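Bornico Round Side Table, Amber Top: Two Winters In

Posted March 26, 2021

I bought this table in December, two winters ago, because Kristaps Lepik had one and I am a weak person. He put a bowl of olives on it and the lamp shone through the top and I went home and spent $340. Kristaps has since moved on to something made of concrete. I still have the table.

The facts first. It's small and round, with a light wooden rim holding a see-through amber-brown top. Mine is 26 inches high, which puts it level with the arm of a normal sofa and well above the arm of the sofa I own. Thin struts run underneath, on the diagonal, and you can see them through the top if the light is right. The shop called this "an honest structure." I call it a place where dust goes.

Assembly took me an evening. The instructions are one sheet, printed on both sides, and the drawings on side two appear to be of a different table. The hex key is fine. I also bought the felt pads from Kiltel, since the feet came bare and my floor is easily hurt.

As for the color, it changes a lot. In the morning it's weak tea. By late afternoon it's maple syrup, and over a gray floor it settles into something like an old pair of sunglasses. I like all of these. My sister says it looks like a cough drop, and now I can't unsee that either.

Fingerprints show. So do rings, crumbs, and the one hair you thought you'd wiped up. I tried the Fillus spray, which smells of pears and leaves streaks, and went back to a damp cloth.

The real question with a table this size is what fits on it. A dinner plate takes the middle and more or less ends the discussion. Add a cup and you're parking it on the plate. Two people can use it for coffee if they like each other.

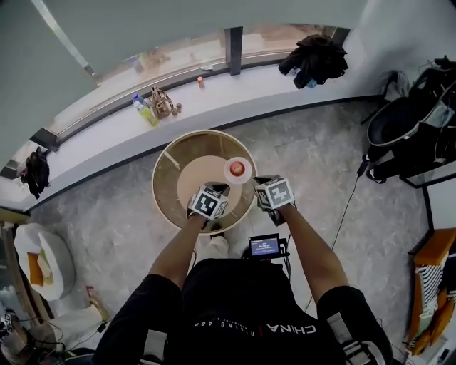 I wouldn't serve a meal on it, though I've eaten plenty of toast there standing up. It doesn't wobble, I'll give it that. The Adomaitis table I had before cost half as much and rocked whenever a truck went by, and I'd folded so much cardboard under one leg that it was practically a fourth material.

The rim has picked up one dent (vacuum cleaner, my fault) and the wood has darkened slightly on the window side. The top has no scratches I can find without glasses.

Would I pay $340 again? In a sale, yes. At full price I'd want a second sheet of instructions and a bigger plate's worth of room. Four stars, and a firm no to the matching stool, which I have sat on.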